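Weten bench notebook – May, late afternoon
Grip force fault on the red pepper, still open

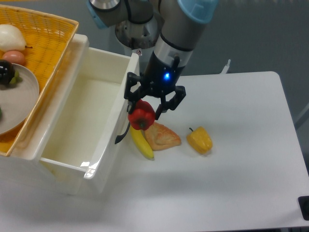
Red pepper in the fingers over the white bin table, blue light on at the wrist.

Well, the dropping is back, and I had so hoped we were done with it after the Hennessy pads went on. I ran the produce sort 15 times after lunch and lost the red pepper on 7 of them, always in the same stretch – it lifts sweetly enough, starts the swing toward the bin, and then the fingers ease off a hair and down it goes. The banana and the pastry gave no trouble at all, bless them.

My first thought was the shiny skin, so I wiped the fingertips and the pepper and tried again. No better. Then I sat down with the Skurby log and a cup of tea and found that the force setpoint falls back to its default two seconds after the close command, with no warning and no fault raised. The wrist light stays blue right through it, so please don't trust that light as a sign of a good hold!

What bothers me more than the bruised pepper is the Stolach job, where the same routine carries glass jars. I've put a note on that cell asking everyone to leave it parked until we've sorted this out.

Tomorrow: resend the setpoint during the swing, repeat the 15, and check whether the yellow pepper does the same.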